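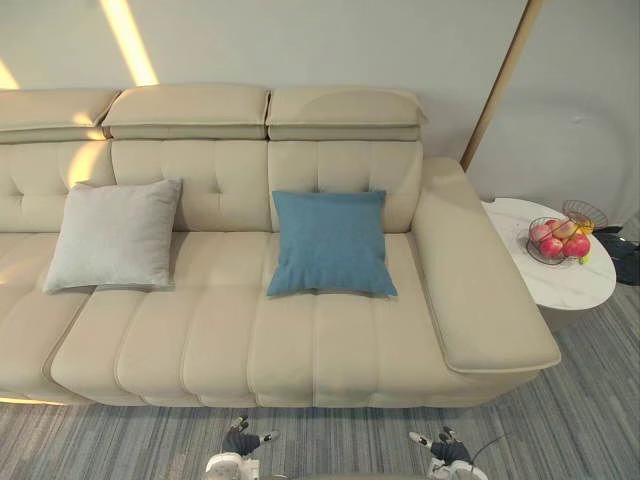
How long must I wait before I put conditioner on a leather sofa after cleaning it?

Wait until the leather is fully dry to the touch, and then leave it one more night. If you are in a hurry the cream sits on top and becomes sticky.

Posted in Home and Furniture, 14 August 2018

I bought a leather sofa second-hand in Prirbridge and the seller gave me a bottle of Flistmont cleaner with it, but no conditioner. I cleaned the seats with a soft cloth and only a little of the liquid. Now I read very different advice on the waiting time. One page says 20 minutes, the other says two days. We have no heating on at the moment and the room is rather cool. Also, must I do the back of the sofa, which stands against the wall?
inari_home

The short answer is above, but your cool room makes a difference. I would give it a full day. Open a window a little, and please do not use a hairdryer, I did this once on an armchair and the seat went hard in one place. When it is dry, put the conditioner on the cloth and never directly on the leather. For a big sofa I use less than one would think, 200 ml lasts me from one January to the next. Work it in with small circles, wait 14 minutes or a bit longer, then wipe off what is left. The back you can do once a year - mine is also at the wall and it looks the same as when it came. Try first on a hidden place, for example low down behind, because some leather gets darker and does not come back.
Romaniuk

just use baby wipes, i have done it for 9 years and no problem

I would be careful with the wipes. On my old sofa the colour came off the arms after some time - perhaps it was another kind of finish, I cannot say. Water on a well wrung cloth is enough for the weekly cleaning.
Romaniuk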